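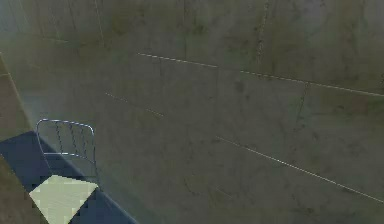

4. Setting up the simulated room

Do this section before you connect the arm. Everything in it runs on the workshop computer, with the arm's power supply switched off at the wall. If you are building at home with the small kit, the steps are the same but the room file is the one ending in "home".

You need the Siveo scene files from section 3, a tape measure, and the measurement sheet you filled in when the base plate was bolted down.

4.1 Load the room

1. Start the simulator and choose Open Room. Pick the Skistwood file.

2. Wait until the status bar reads Ready. The first load is slow because the surface textures are unpacked to disk. Later loads take a few seconds.

3. Check that wall, table, chair and mat all appear in the object list. If one is missing, close the program, copy the textures folder again and repeat from step 1.

4. Save the room under a new name. Do not work in the original file. The update script overwrites it.

Note: The wall texture has stains, cracks and panel seams in it. These are part of the surface and have no collision shape. The arm will not treat a seam as an edge, and you don't need to clean them up. If the stains slow down your graphics card, set Texture Detail to Low.

4.2 Match the table to yours

The table in the file is a plain blue slab. Its size has to agree with your real table or the arm will reach short on one side.

1. Select the table and open Dimensions.

2. Type in the length, width and height from your measurement sheet. Measure height from the floor to the top surface, at the corner nearest the base plate. Workshop floors slope more than people expect.

3. Press Apply, then Lock. An unlocked table moves if you drag across it by accident.

4. Select the mat. This is the pale square lying on the blue surface. Set its side to 12 inches if you are using the printed mat from the kit, or measure your own.

5. Leave the mat rotated. The calibration routine looks for a corner first, and it finds one faster when the mat's sides are not parallel to the table edge.

Caution: Do not give the mat a thickness of zero. The simulator accepts it, but the gripper target ends up inside the table and the real arm will press down when you run the same path on hardware. Use 2 mm.

4.3 Set the keep-out zone around the chair

The chair is in the file because there is usually one next to the table. Its back is thin wire, and depth sensors are poor at picking up thin wire, so the arm must be told where the chair is.

1. Select the chair and choose Add Zone, then Box. Do not choose Fit to Mesh. A fitted zone follows each wire and leaves the gaps open.

2. Pull the box up until it clears the top rail by at least 2 inches.

3. Turn on Show Zones and orbit the view all the way around. No part of the chair should stick out.

4. If your own chair is taller, scale the box and leave the model alone.

Take the real chair away if you can – the zone is still worth having for the day it comes back.

4.4 Place the view

1. Open Cameras and select Overhead Slant.

2. Tilt until you can see the edge of the table, the mat and a good stretch of wall. The long wall seams should run diagonally. If they look level, the roll value has been reset to zero. Enter 16 and press Apply.

3. It is fine if one corner of the mat falls outside the view. The routine needs three.

4. Jagged edges on the mat mean smoothing is off. Leave it off for calibration and turn it back on later if you want nicer pictures.

Note: The arm is not loaded at this stage and won't show in any view. It is added in section 5.

4.5 Run the check

1. Choose Tools, then Room Check.

2. The check goes through 41 tests and lists any that fail. A yellow line is a warning and can wait. A red line has to be fixed before you go on.

3. Error "Table floating" means the height in 4.2 was entered in the wrong units. Error "Zone open" means the box in 4.3 does not reach the floor.

4. Save the room and copy it to the Ostrowski controller with the USB stick. The controller reads only the top folder, so don't put the file in a subfolder.

If you share the workshop with other builders, write the room file name on the card by the controller. Iretel boards with firmware from before July load whichever room file is newest, and it may be somebody else's.

Continue with section 5, Adding the arm.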